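Are Earbud Sales Worth Waiting For?
A project report for Consumer Studies

Introduction

Last March my old wireless earbuds gave up on the bus home, and I did what I suppose most people do, which was to open my phone and buy the first pair with a big red sale sticker on it. A week later the same pair was cheaper, with no sticker at all! I was pretty annoyed at the time, but it gave me the idea for this project, so I can't complain too much. My question was a simple one: if you want a decent pair of everyday earbuds, does it pay to wait for a sale, and is the sale price really lower than what the shop was charging before?

How I went about it

I picked two online shops that my classmates buy from, Diststead and Hondstead, and checked their earbud pages for seven weeks, always after dinner so the time of day wouldn't muddle things. Every price went into a spreadsheet, along with the colour, the "was" price if there was one, and the postage. I also signed up for Flosimix, a price alert app, to see whether it would catch the drops before I did. By the end I had 154 prices written down. Before I started I sent my plan around for feedback. 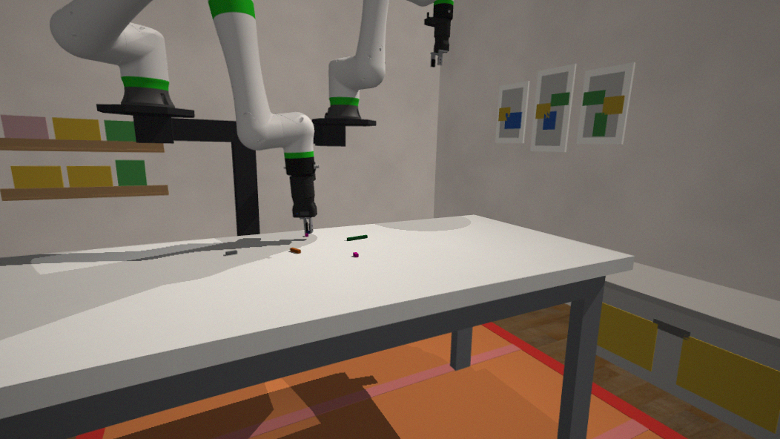 Loan Triệu wrote back that I should count the postage every single time, as a cheap pair with dear postage is just a normal pair in disguise, and that I ought to watch one model closely as well as the whole page. Both were very good suggestions and I took them both, although the postage meant going back and fixing most of my first week (a long evening, with a lot of toast).

What I found

The model I followed closely was the basic Vass pair, in black, as the white ones kept selling out. It began at $139 in both shops. Hondstead put it on sale twice, and the first time it was a true saving, even with postage added. The second time the "was" price had crept up, so the discount looked bigger than the first one and you ended up paying more. I checked my notes three times because I thought I'd typed it in wrong.
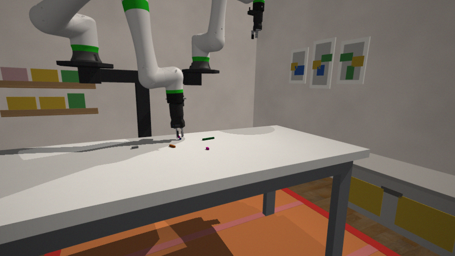 Figure 2. Two robot arms at the white-topped table, simulated view.

Diststead was a different story. Its prices hardly moved on the sale pages, but it had quiet little drops in the middle of the month that weren't advertised anywhere. Of all the prices I recorded, 34 were marked as a sale. I would have expected those to be the cheapest in the spreadsheet, and quite a few of them weren't, especially once the postage went in.

As for Flosimix, I have mixed feelings. I loved how easy it was to set up, and it picked up the Hondstead sales very quickly,
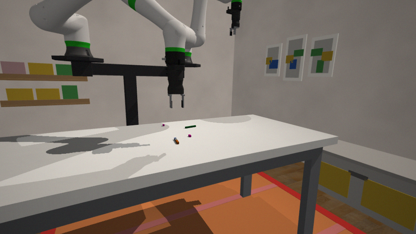
but it seemed to miss the quiet drops at Diststead, and those were the ones I most wanted to hear about. It also doesn't include postage, so I still needed my own sums on the side.

What I would do differently

I'd include a third shop, and I'd start well before the school holidays. I would also like to look at returns, because a friend in my class found that earbuds bought on sale could only be swapped for store credit, and that surely matters to the real value of a bargain.

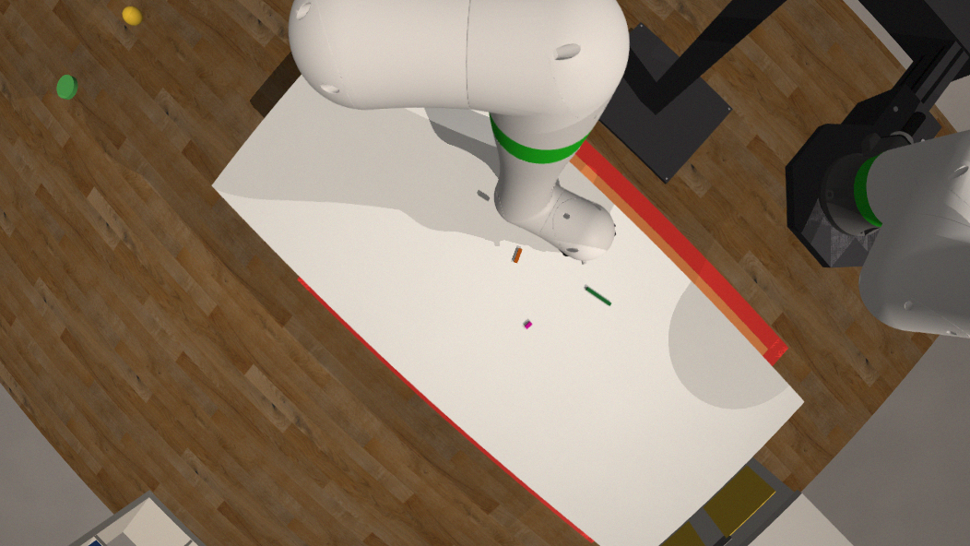

Figure 4. The table from above, on the parquet floor.

If you're shopping for earbuds yourself, my advice is to write down the full price with postage on the first day you look, and then check back for a few weeks if your old pair can hold on that long. I bought the Vass pair in the end, from Diststead, on an ordinary evening with no sale on, and I've been very happy with them so far.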